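Marnley bench arm - FAQ

Bits people keep asking me at the Monwood shop. Will add more when I get time. - Nikau

Can I use the arm?
Yes, after one session with me or Mekdes. Takes 20 minutes.

Do I need to code?
A little Python. Copy one of the starter scripts, change the numbers, run it in the sim first.

Why sim first?
We cracked a finger in September. Three clean runs in the sim, then the real bench. No exceptions, even if your in a rush.

What should I practice on?
Sticks and small blocks. Pick up one block, put it down somewhere else. Sticks are harder - the wrist has to turn to match the angle.

It keeps missing the block?
Check the base position in your config. Then check the block height. Usually the height.

Speed limit?
50 percent in the sim, 5 on the bench until Styliani signs you off.

Can I move the base plate?
No. Everthing is measured from it.

Can I add my own objects?
Sure. Put them in the Collet folder, small files please.

Sim crashes on load?
Old graphics driver, most times. Ask Hiwot, she's fixed it on two of the shop laptops.

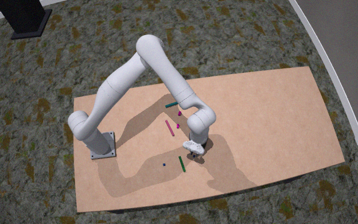

Where do I save my runs?
Shared drive, folder with your name on it. Save the script too - we lost a good one last time.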